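The Long Life of Small Toys

04/10/2022

When I moved from Jarkalia to Soriano, I brought two suitcases and one tin of toys. The suitcases were for me. The tin was for my daughter, who was then five and believed that the apartment on the other side of the trip would have nothing in it to play with. She was almost right. For the first weeks we had beds, a table and the tin.

I have thought about this tin often since I began writing on how families keep things. Clothes leave the house when they are too small, and books go to cousins. The small toys stay. They change rooms, they lose their boxes, they mix with each other, and after some years a mother cannot say which set a piece belonged to.
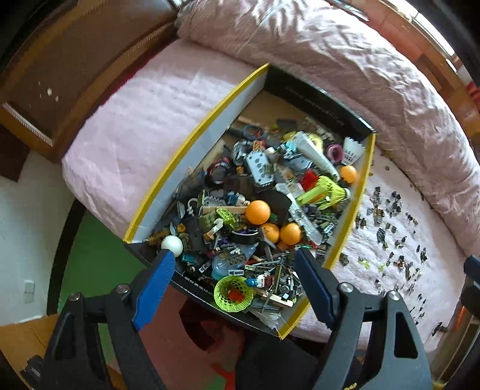
Building parts and ping-pong balls share one box.

In Soriano there is a toy exchange every second Saturday, in the hall behind the Vindidine bakery. It is called Kasa, which in the language of the women who started it simply means house. I visited in December, when it is the most crowded. The families bring a bag and they take a bag. There is no money and also no list, and the bags are weighed only so that one family doesn't carry away everything. On the day of my visit 394 bags crossed the table, and the hall smelled strongly of bread and winter coats.

What surprised me was how little the children cared for complete sets. The parents asked me if I had seen the missing roof of a farm. The children put their arms into the mixed boxes up to the elbow and came out with whatever pleased them. A boy of maybe six had chosen only wheels. 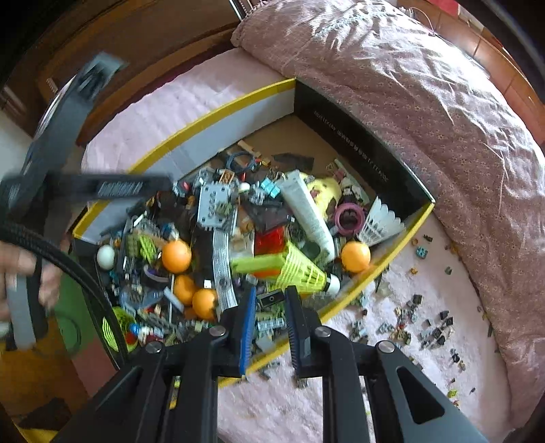

Should parents sort the toys before they give them away?
Only for safety. Take out what is broken or sharp, and keep very small pieces apart from the toys of babies. The rest can stay mixed, and the next child will make her own order.

I asked the same thing to my mother by telephone, and she laughed at me. In her childhood in Jarkalia the toys of one street belonged to the street. A ball was in your yard on Monday and in another yard by the end of the week, and one did not ask for it back, one went there to play. She remembers a set of dominoes with 2 pieces carved from a chair leg, to replace those that were lost. Everyone knew which they were, so it was necessary to invent a new game. 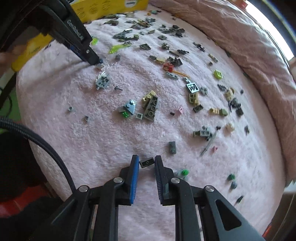
She still has those dominoes, in a sock. When I visit her, my daughter takes them out before she takes off her shoes, and they play at the kitchen table by rules which I was never taught. I asked my mother if she would give them to Kasa one day. She said the bag would be too light to weigh.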